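## 4. Recording handover examples on the Penow two-arm station

This section is for the person who operates the leader handles. Before you begin, both arms must be homed and the station name must be shown on the Arkgate screen.

**4.1 Prepare the item**

1. Choose one item from the list of the day. Small electrical goods are allowed, such as a plug adapter with folding sockets. They must never be connected to power.
2. Open or close the movable parts of the item as the task card says, and note this position in the "state" field.
3. Close the gripper on the firm body of the item. Check the grip in the wrist view before you continue.
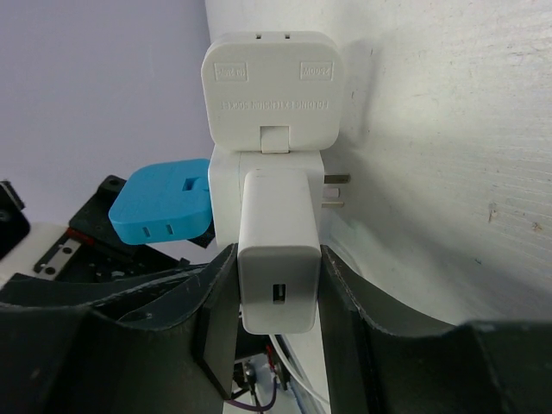 4. Press **Start** and wait for the tone. Anything you do before the tone is not saved.

> **Caution:** Keep your hands outside the walls from the tone until the arms are at rest.

**4.2 Make the handover**

1. Bring both wrists slowly to the middle of the table. Stop when the fingers are close.
2. Let the receiving gripper come in from its own side. Do not turn the giving wrist to help it.

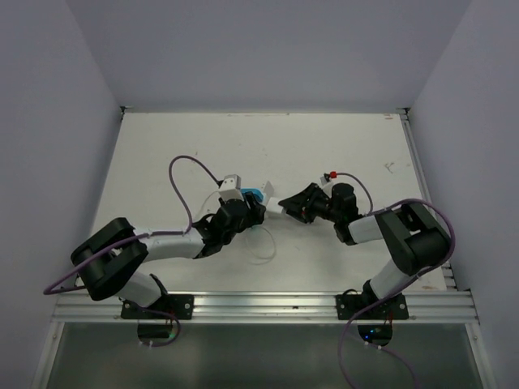 3. Close the receiving gripper fully, count to two, and only then open the giving one. If you open both together, mark the example as "dropped", even when the item stays in place.
4. Move the arms apart and press **Stop**.

One episode should last no more than 30 seconds. Longer ones are not wrong, but the Luken trainer cuts them at 1,000 steps and the end of the handover can be lost.

**4.3 Check the cables and the table** 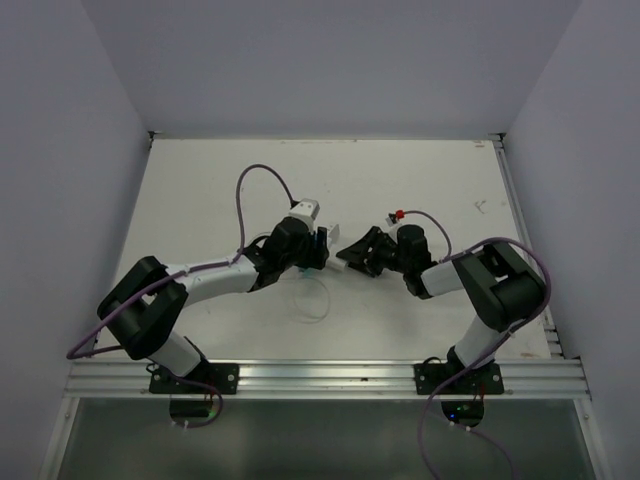
The trainer learns from everything the cameras record, so the station should be in the same condition for each episode in a set. Do this check after every 50 episodes. Look first at the long cables, which must have enough free length when the elbows lean outward. The purple one that makes a tall curve above the left arm is a good place to start: move the arm through its full range and watch that the curve does not pull tight. Then look at the table between the arms.

**4.4 Keep or discard**

Keep an episode if the item changed grippers one time and the arms separated without contact. Slow or not elegant movement is acceptable. Discard it if an arm stopped by itself or if the wrist view was lost.

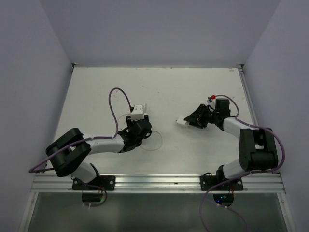
Jurgita Baranauskienė asks that failed handovers also be kept, in the folder "Pinto-failed", because the first set of 3,734 episodes had too few of them and the model did not learn to try again. Please follow this for all new sets. Write the reason of the failure in a few plain words, for example "giving side opened early".

When the set is complete, press **Upload** and leave the station on until the bar is full.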